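Cómo sincronizar tres vistas en una demostración de plegado de tela

En Retamal llevamos varios meses grabando demostraciones con pinzas de mano para entrenar políticas de manipulación de objetos blandos. El protocolo que sigue es el que usamos con la tarea de la tela azul, y sirve para cualquier montaje con dos pinzas instrumentadas y una cámara a la altura de la cabeza. Lo redactó Nga Diệp y lo he ido corrigiendo con lo que fallaba en cada sesión.

Qué hace falta

Dos pinzas con cámara propia y batería cargada. Una cámara de cabeza. Un teléfono que muestre un reloj en milisegundos a pantalla completa. Una superficie mate y lisa, grande, y un paño de algodón de un color que contraste con ella. El software es Cirnari, nuestra herramienta de alineación, pero los pasos se pueden reproducir con cualquier programa que lea marcas de tiempo por fotograma.

Paso 1. Preparar la superficie

Estire la funda y deje el paño arrugado a un lado, fuera de la zona central. No lo doble antes de empezar. Si todas las demostraciones parten de un paño casi plano, la política aprende a plegar pero no a extender, y en el robot se queda parada ante la primera arruga seria.

Paso 2. Encender y emparejar

Encienda primero la pinza izquierda y después la derecha. Cirnari asigna los canales por orden de conexión, y la mitad de los episodios que perdimos en julio tenían las manos cambiadas. Apoye las dos pinzas en la mesa, separadas y apuntando hacia delante, y no las toque durante 4 segundos. Ese reposo fija el origen de la trayectoria.

Paso 3. Comprobar las vistas

Antes de grabar nada, saque un fotograma de cada cámara y mírelo a tamaño completo. En las vistas de pinza tienen que verse los dos dedos y un trozo amplio de superficie. En la de cabeza, las dos pinzas enteras.
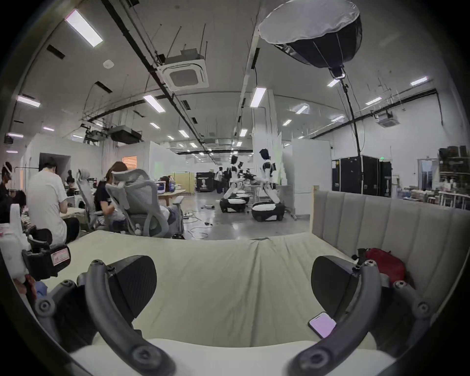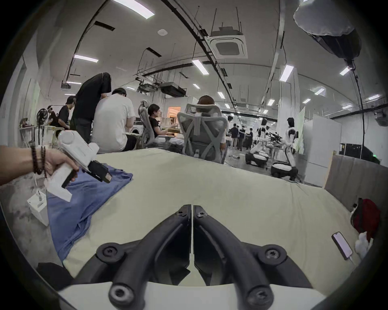

Vistas desde una pinza, las dos primeras; la tercera, desde la cabeza.
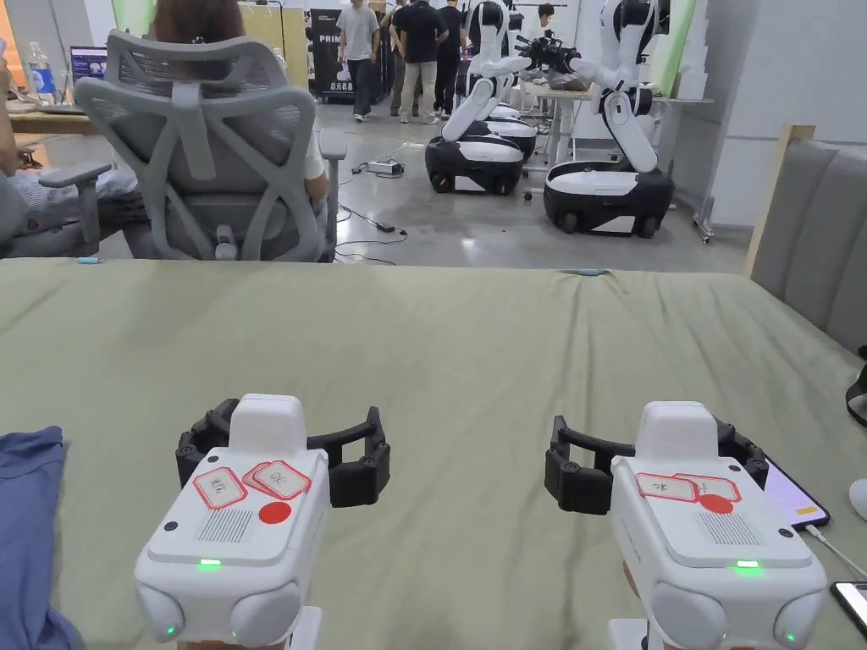 El fondo importa más de lo que pensábamos. La localización visual se apoya en puntos lejanos y fijos: esquinas de techo, lámparas, marcos. La gente que pasa no molesta si queda suficiente estructura quieta alrededor. Lo que sí da problemas es una pared blanca que ocupe casi toda la vista – ahí la trayectoria deriva y hay que descartar el episodio.

Paso 4. Marcar el inicio

Pase cada pinza por delante del reloj del teléfono y cierre los dedos una vez. El cierre deja un pico claro en el codificador y la lectura del reloj queda en la imagen. Con los dos datos, Cirnari calcula el desfase entre la cámara y el sensor de apertura. Repita el gesto al terminar; si los dos desfases no coinciden, el reloj interno de la pinza se ha ido.

Paso 5. Grabar

Trabaje despacio y sin detenerse en el aire. Agarre por una esquina, nunca por el centro. Cada episodio acaba con las dos pinzas abiertas y fuera del paño. Recomiendo tandas de 19 episodios y un descanso: Khoa Dương revisó las sesiones largas y los agarres fallidos se acumulaban al final.

Paso 6. Alinear y filtrar

Cargue la carpeta y ejecute la alineación con la cámara de cabeza como referencia. Revise a mano cualquier episodio con un salto de posición entre fotogramas consecutivos. Los demás pasan directamente.

Qué obtuvimos

Tras el filtrado quedaron 1.932 episodios. Entrenamos dos políticas, una con las vistas de pinza solas y otra que añadía la de cabeza, y las probamos en 200 intentos cada una. La segunda encontraba mejor las esquinas ocultas bajo un pliegue. En el agarre no vimos diferencia clara – Everaldo Prado cree que a esa distancia la vista de pinza ya contiene todo lo necesario, y Tuấn Trịnh quiere repetirlo con telas más rígidas antes de darlo por bueno.

Si solo dispone de una pinza, el paso 2 se reduce al reposo inicial y el resto no cambia.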